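Drostetti publishes code of practice for testing robot grippers in simulation

Inanham, June – Drostetti has published a code of practice for firms that test robot grippers in simulation before using them on real hand tools. It is free to download and replaces the guidance notes the company has given to customers until now.

The code runs to 15 pages and has 3 parts: how a simulated test should be set up, what should be recorded, and when a result may be quoted to a customer. It covers grippers that pick up, hold or pass tools with a handle, such as screwdrivers and chisels.

Under the code, each test must be repeated 2000 times with the tool in different positions and on different worktops. Colours and surface patterns must be changed between runs. Failed grasps must be kept in the record and reported next to the successful ones. A grasp counts as held only if the tool stays in the fingers for the full length of the run.
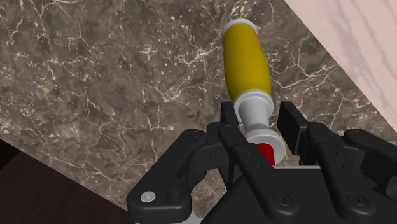

Leitão said that the rule on failed grasps was the one most firms would need to plan for, as many of them still delete those runs to save storage space. Older results could still be quoted, Leitão added, provided they were clearly marked as made before the code.

The code also says that a simulated result must always be labelled as such – in reports, in sales material and on screen. No gripper should be put to work beside people on the strength of simulation alone. A physical trial with the same type of tool is required first, and any difference between the two sets of results must be written down.

A draft was tried out at the Torkness test site, where 202 comments were received from engineers and safety staff. The section on sharp tools was rewritten as a result, and now asks for the position of the blade or tip to be logged throughout each run.

Drostetti will review the code every year. Printed copies can be ordered from the Inanham office.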